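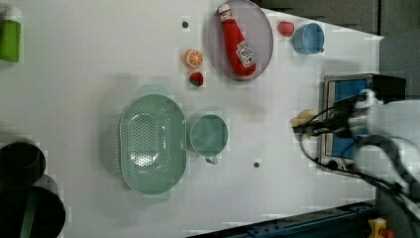
Write the Stop Rule Down Before You Write the Task

Most arguments about rules for robots are about big machines. People want to know how fast an arm in a car plant may move when someone steps near it, or who is to blame when a delivery cart hits a stroller. Those are fair questions and there are standards bodies working on them. My subject is smaller. It is the tabletop arm, the kind that moves toy food and kitchen things from one spot to another all day so that a model can learn from it, and the rules that the people beside it are supposed to follow.

I have worked with arms like this for several years, first at Nolell and now on a shared bench program with Zustau. Both places had rules. At Nolell they were a 30-page document that new people signed on their first morning and did not open again. At Zustau they were one laminated card. The card was better, but only by a little, and I have been trying to work out why neither of them did what it was meant to do.

The trouble with the long document was that it was written for an inspector. It covered fire exits, lifting posture and the color of the floor tape. It had two full pages on guarding for a type of arm we never owned. What it did not say was who could press the stop button and what happened afterward. In practice, new people thought they needed permission. They would watch an arm lean on a plate for several seconds, look over at the senior operator, and wait. An arm of that size probably won't break your hand, but it can pinch a finger badly, and it can wear out its own joints while everyone is being polite.

So my first rule is that anyone in the room may stop the arm, at any time, without giving a reason on the spot. The reason can go in the log later. This sounds obvious, and almost every lab would say it already works that way. Ask the newest person there whether they have ever done it.

My second rule is about the table. A task that says "put the banana on the stove" seems to need a banana and a stove. Then the table fills up. Cups, a colander, a ketchup bottle, more fruit. Clutter is useful, and I am not asking for bare tables. A model trained on bare tables is not much good to anyone with a kitchen. But the clutter should be chosen and recorded, the same as the task objects. At one point we had 3965 recorded runs and no list of what had been on the table in any of them apart from the thing being moved. We could look at the footage, of course. We could also have spent one minute per setup writing it down.

Some of my coworkers think this is fussy. Their view is that the camera sees everything, so a written list is double work. I understand the point, and for some uses they are right. But a camera does not tell you that a bottle was left over from the last session by mistake, or that a cup was swapped for a heavier one because the first one kept tipping. A person knows that for a day or two and then forgets it.

My third rule is about reach. Mark where the arm can go, and mark it on the table where people put their hands. Our bench at Nalbridge had a diagram on the wall showing the work area from above. It was a good diagram. It was also behind the operator, and it had been drawn before the arm was remounted on the other side. When someone resets objects between runs they are looking down, so that is where the line belongs. Tape is fine. When the mount moves, the tape moves the same day.

The rule that gets the most pushback is the one about resets. I think the arm should be in a held state, confirmed by the person whose hands are going in, every time anyone reaches onto the table. Every time includes nudging a strawberry back two inches. People skip this because it is slow. I timed it once on a session of 77 runs and the pause added less to the day than the coffee break did. Even if it had cost more I would still want it. The arm does not know the difference between a quick nudge and a hand that has come to stay.

I should say where I think rules do not help. Speed limits set far below what the hardware can safely do mostly teach people to ignore limits. The Samuel project, which shared our bench for a while, had a speed cap so low that operators kept a second settings file and loaded it after the morning check. I don't blame them much. A rule that the whole room breaks by ten o'clock is doing harm, because it sits on the same page as the rules that matter and makes them look the same. If a limit has to be that low, explain what it protects. If no one can explain it, raise it and write down who agreed.

I would also drop the idea that a signed form shows anything has been learned. Have new operators stop the arm, on purpose, in their first hour. Have them reset a cluttered table with someone watching. Have them write one log entry for a run that went wrong, including what else was on the table. That takes less time than reading 30 pages and you can see whether it worked.

We are due to rewrite our own card in July. There is a proposal to add a section on labeling and another on cleaning the grippers, and both are reasonable. There is also a proposal to cap the whole card at 500 words, and I plan to vote for that one first. The stop rule should go at the top, in larger type, and the reset rule should go right under it.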